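Leave the Names Where People Can Read Them

10/26/19

Quick one, I've got a deadline on something else, but the parish newsletter ran its piece on the memorial window and the brass tablets and I can't let it go by.

The plan, for those who don't get the newsletter: when the north wall of St. Brendan's is replastered, the tablets come down and don't go back up. All 87 names. They get "conserved," then stored in the basement of the Meratton library, and the church gets a framed card by the door with a web address on it. The window stays because moving a window costs money.

I'm against it. Have been since August, when it first came up at the open evening and there were maybe more people at the cookie table than in the chairs.

First the case for, because there is one. The wall is damp. Everybody who has sat on the north side in winter knows it's damp. The brass has gone green along the bottom edge and two of the screws have rusted through. Hertta Nieminen, who wrote the newsletter piece and who I like a lot, says the tablets were never meant for that wall anyhow. She's right. They were put up in the old Cho Street chapel and carried over when it closed, and you can still see the wrong number of holes in the backing board. So they've moved before. Fine.

But they moved from a wall to a wall. From one place where people sat and looked at them to another place where people sat and looked at them. A basement is a different thing. I've been in that basement. Very good shelves, very kind staff, open on request.

I learned to read off those tablets, more or less. Bored kid, long sermon, brass at eye level. Abbott, Ames, Barlow, Barlow, Barlow. Three Barlows in a row and I asked my grandmother if it was a mistake and she said no, and didn't say anything else until we got home. I have looked up plenty of things on websites since then and I couldn't tell you a single one I came across by being bored in front of it.

Heino Ķēniņš put the other side to me pretty sharply outside the hardware store. Nobody under fifty knows any of these families, he said. The Barlows are gone, the Ameses sold up. Who is it for? And I didn't have a good answer on the sidewalk, I had one about an hour later in the car, which is how it goes. It's for whoever's sitting there. It never was only for the families. When the tablets were dedicated the whole town stood out in the street, and most of them weren't related to anybody on the list. The old vestry book has a line on it, the bishop's visit, the rain, 366 at the service counting the choir. They didn't come to look at their own name.

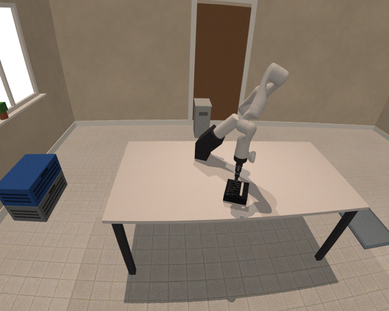 Also the money. The figure in the newsletter lumps the replastering in with the removal and storage, so you can't tell what keeping the tablets would cost by itself. I asked. Lech Michalski does lime plaster and has worked on older churches than ours, and he told me a batten frame with an air gap behind it would hold the brass off the wall and let the wall dry. He's done it at Prinommont. He wasn't pitching for the job – he's booked well into next year – he just thought it was odd that no one had asked for a price. I think it's odd too. Get a price. If it's terrible then I'll shut up, or at least I'll be quieter.

And a word on the card with the web address. Kumiko Yoshida keeps the parish records and she has already typed up every name, with the regiment where it's known, and it's beautiful work and it should be online. Do both! Her pages have things the brass never had room for. Letters, a school photo, who came home and who ran the feed store for forty years after. But she told me herself she started on it becuase of the tablets. She was waiting for a baptism to begin and got to wondering about the two nurses at the bottom, the only women on there, added later in slightly different lettering.

That's the whole argument really. Somebody waits for a baptism and looks up.

What bothers me most is how reasonable it all sounds. Conserved. Accessible. Appropriate environment. You could take down half the church with words like that. The font is in a draft, the bell rope is frayed, the pews aren't good for anyones back.

Vicente Espinoza is collecting signatures for a proper vote at the annual meeting, with a separate price for each option. The sheet is in the porch, on the clipboard, under the flower rota. Pen's on a string. Bring your own anyway, that one skips.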